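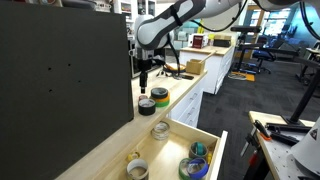
Does electrical tape go off in a drawer?
It keeps for years if the drawer stays cool and dry, but the adhesive creeps out at the sides of the roll and picks up dust, and rolls left lying against one another end up bonded at the edges.

Notebook > Workshop > Storage > March

Tape drawer, second attempt

Started at 90 minutes before lunch, which was optimistic. The tape drawer has been on the list since the shelving went up. It is the one with the wooden bottom, under the maple worktop, and it had reached the point where it would open but not shut without pushing something down at the back. The fault is simple. The drawer is shallow, the rolls vary in width and diameter, and anything stood on edge eventually rolls into the path of the cabinet rail.

Method as follows. Pull the drawer out as far as the slide allows. Lift out the rolls used most weeks and stack them on the worktop by diameter, largest at the bottom. Leave the rest where they are and sort in place. Last time I emptied the whole drawer on to the worktop and lost the afternoon to it, so this time only the frequent ones came up. Green, then orange, with the dark one on top. A spare black roll went beside the stack, as it would not sit flat on the others.

Inspection of each roll: find the end, lift 100 mm, look for tearing along the length, press it back and fold a tab under. Tearing lengthways means the edge has been knocked, and the usual cure is to cut through the outer few layers with a knife and discard them. I did this on two rolls. On a third the damage went deeper than I was willing to cut, and it has gone into the bin.

The clear tape takes the longest because the end cannot be seen. A fingernail run round the roll against the direction of winding finds it most of the time. Failing that, a little pencil dust rubbed on the surface shows the step. I now fold a thicker tab on the clear than on anything else.

Duct tape is the other awkward case. The Haddad roll I bought for the duct behind the dryer is wider than the drawer likes and has to lie flat. Laid flat it takes up the space of three ordinary rolls, and the edge adhesive marks the wood. I have cut a disc of baking parchment for the underside. Tesley sell a roll with waxed card cheeks which would avoid this, but the price is silly for a household that gets through one a year.

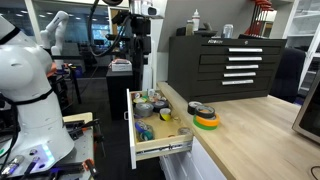
The layout I settled on runs front to back by frequency of use. Colours for marking cables nearest the front, general purpose in the middle, hazard and floor marking behind. Small rolls fill the gaps. I considered sorting by material instead – PVC, cloth, paper, polypropylene – and it is the more correct scheme, but I never go to the drawer thinking of a material. I go thinking of a job.

A dowel rack would be better still. I measured for one in the old flat and found that a dowel thick enough not to sag would not pass through the small cores, and one that did pass let the large rolls swing. A divided tray is the likely answer. Rostska make an insert in birch ply, part 3225, and the catalogue says it can be trimmed at one end. The shop in Clelville had it on display but none in stock. Width is the thing to check before ordering. The drawer sides take up more than one expects, and the slide hardware reduces it again at the front.

Notes on the worktop itself. There is adhesive residue near the front edge where I have been cutting tape straight on the wood. White spirit on a cloth lifted most of it. The oil finish went dull where I rubbed and will need another thin coat. I should cut on the mat, and have written this down before.

The drawer slide was dry and slightly gritty. Wiped it along its length, one drop of light oil at the stop, worked it back and forth 11 times until the noise went. Too much oil there simply collects fluff and tape backing, so one drop is the limit.

Outstanding:
– oil the front edge of the worktop
– measure internal width of drawer at both ends
– telephone Clelville about the insert
– replace the masking tape, which tears at every pull
– decide whether the stack goes back in or lives on top

On the last point I am undecided. The stack is convenient where it is, and with those rolls out the drawer closes properly. Against that, tape left out in the light hardens, and the worktop faces the window. Perhaps a lidded tin. I will leave it a month and see which rolls I reach for.

Stopped at ten past one. Soup, then the gutter bracket, for which I needed none of the tape.

Previous entry | Next entry | All workshop entries | Search

Contact | Copyright of the author, all entries | Back to top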